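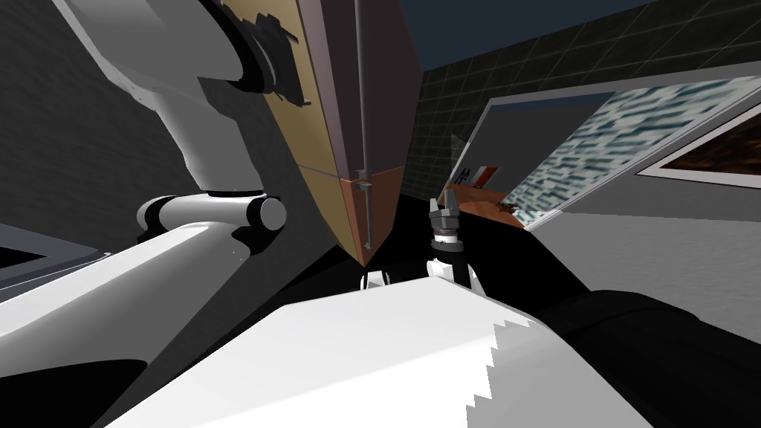 Simulated kitchen, robot's own view, one arm reaching down and the other's gripper pointing up by the tall cabinet.

Gretdale cabinet manipulation project: progress report for July

Hi all,

This is the longer update I promised after the last call. The short version is that the policy trained with randomized camera tilt is now clearly ahead of the one trained with a fixed camera, we have a decent idea why, and I'd like to shift a bit of compute before the next milestone. The long version follows, with a few grumbles.

Where we are with the data

We now have 3710 simulated episodes in the training set, all of them rendered in Callura and all of them on kitchen layouts with at least one tall unit with long bar handles. I was hoping for a few more, but I threw out the early batch where the cabinet doors were loading with the wrong hinge limits (my fault, I copied an old config and didn't look at it for a week). Everything in the current set has been replayed start to finish, and the doors behave.

Episodes get three camera streams: one on the head and one on each wrist. We record joint positions for both arms and a success flag that comes from the door angle. The flag is a bit strict. It wants the door held past the threshold, so an arm that flicks the door open and lets it swing back gets a fail. I like that and plan to keep it.

The head camera is where most of the work went. The robot leans a lot when it comes up close to a unit, and a level view is a luxury it mostly doesn't have. From up there a tall cabinet narrows to a point near the bottom, the handle runs along it at a slant, and a big piece of the view is the robot's own white body. Our first policy hated this. It had learned that handles are vertical lines, and as soon as they weren't, it would reach for thin air beside the door.
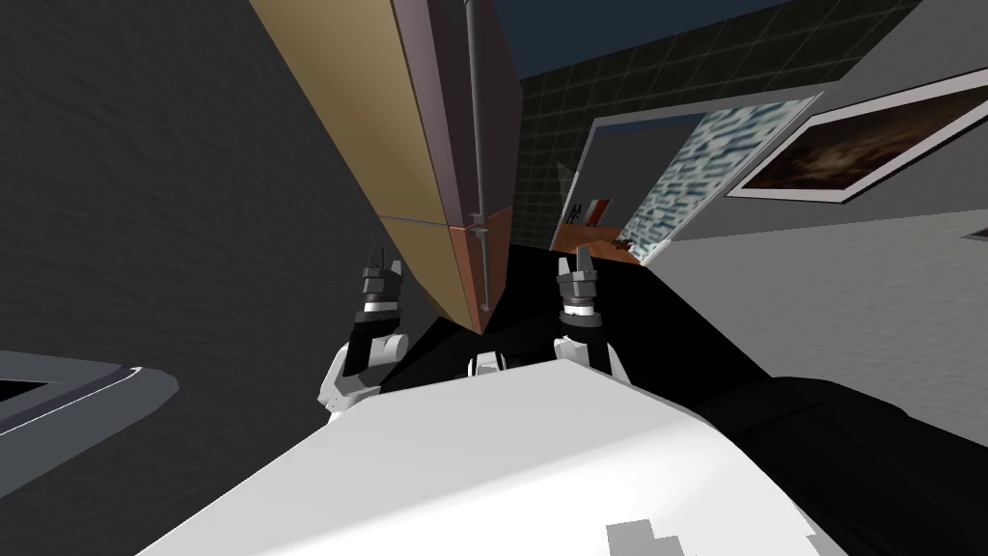

What changed in the method

Two things, and I'll keep them apart so you can see which one did what.

First, tilt randomization. We take each episode and re-render it with the head camera rolled and pitched by a random amount, keeping the actions the same. It's cheap, since the physics doesn't need to run again, only the renderer. Sung, our scheduling tool, handles these jobs overnight and I hardly have to babysit it anymore.

Second, the handle target. The old policy predicted arm motion straight from pixels. The new one also has to predict where the two ends of the handle are, as a side task during training. We drop that output when the policy runs, so it costs nothing at test time. I was skeptical about this one! It felt like the sort of thing that helps in a paper and does nothing at home. But the reach errors got noticeably smaller on units with an upper and a lower door, where the two handles nearly meet at the seam and the old policy would dither between them.

I also tried masking out the robot's own body, on the theory that a large bright shape low in the view was soaking up attention.

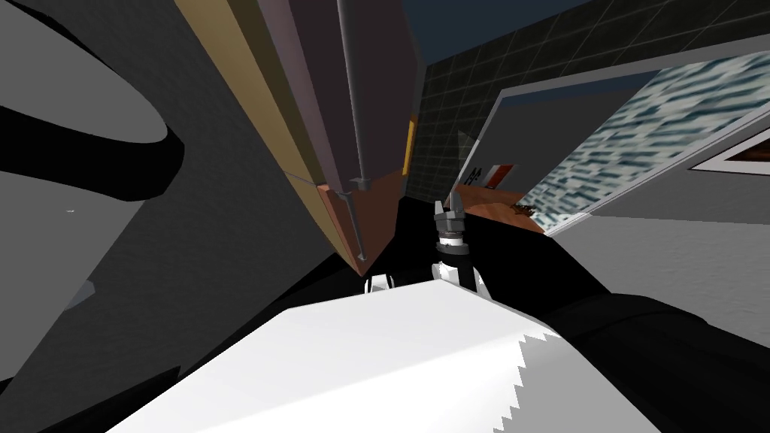
It made no difference to the success rate, and it made two of the hard layouts slightly worse. My guess is that the policy uses the body as a kind of reference for how far it is leaning, so taking it away hurts about as much as it helps. I've parked the idea and deleted the branch.

Results so far

The test set is 271 layouts that none of the policies saw in training. I ran the fixed-camera policy, the tilt-only policy and the full one on the same layouts with the same starting poses. The ordering was the same on each of the 3 random seeds: full first, tilt-only second, fixed camera well behind. The complete table is in the Codex folder along with the run logs, and I'd rather you look at it there than have me paste half of it into an email.

The failures that are left are mostly about the last little stretch before the grasp. The arm gets to the right handle and then the fingers close too early. I spent a couple of evenings going through wrist camera footage for these. Up close, the wrist view can be nearly all gripper and plain background, with a slice of wall tile and a bit of cabinet along the top, so there isn't much to steer by if the approach comes in at a bad angle. 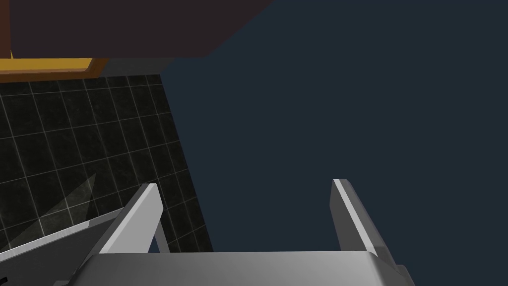
Next steps and what I need

I want to add 2000 episodes aimed only at that final approach, starting with the gripper already near the handle and coming in from awkward directions. These are short, so rendering them is quick. I'd also like to try feeding the policy a few past frames from the wrist, so it can remember where the handle was when it drops out of view.

To do this I need the second render node for the whole of next month. If that's a problem, tell me soon and I'll cut the past-frames experiment and keep the new episodes.

Spending is on plan, and the hardware line hasn't been touched. We haven't moved anything to the real arms yet and I don't want to until the early-closing problem is fixed. The draft writeup of the tilt results is in the same Codex folder. The methods section is readable, the introduction is a mess, and comments on either are welcome.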